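Trultcombe Shared Kitchen: Interim Report to the Hollmann Fund
Reporting period ending August
Prepared by Lihua Liang

1. Status

The kitchen has operated on the evening schedule since the start of the period. Of the 60 bookable sessions offered, 52 were used. The unused sessions were all late slots, after 8 p.m., and we propose to drop these from the winter schedule.

Ventilation work is complete. The extractor passed its airflow test on the second attempt, after the contractor replaced a damper that had been fitted in the wrong orientation. The retest was carried out at no charge to the grant.

2. Equipment

Purchasing is complete except for the second refrigerator. Grundeo has confirmed the order but has moved delivery back twice. The deposit is refundable until the unit ships. Small items were bought from the utensils line and are recorded in the inventory under countertop storage, prep and cleaning.
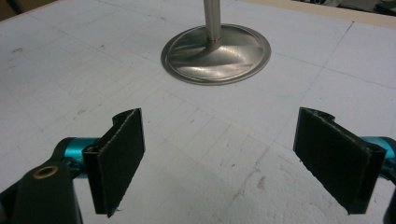

The inventory is now kept in a single spreadsheet in place of the paper binder. Each entry shows purchase price, storage location and replacement date. Vega Soler reconciled the sheet against invoices and found two discrepancies, both duplicate entries for sheet pans. These have been corrected.

3. Training

Food safety training was delivered in 3 sessions. All current users hold a valid certificate. New users must complete the course before their first booking - the booking system now enforces this.

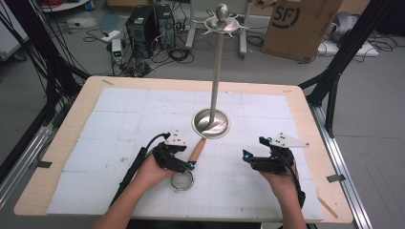 The written material has been revised to cover allergen labeling, which was missing from the first edition. A Spanish version is in draft and needs review by a qualified translator.

4. Budget

Spending is within the approved total. Electricity ran over its line, mainly through use of the ovens in the evening, and the difference was met from the training line. We request approval to make this transfer permanent.

5. Open items

Refrigerator delivery (Grundeo).
Translator for the Spanish course material.
Renewal of the lease with Clullus - terms received, response due before the next report.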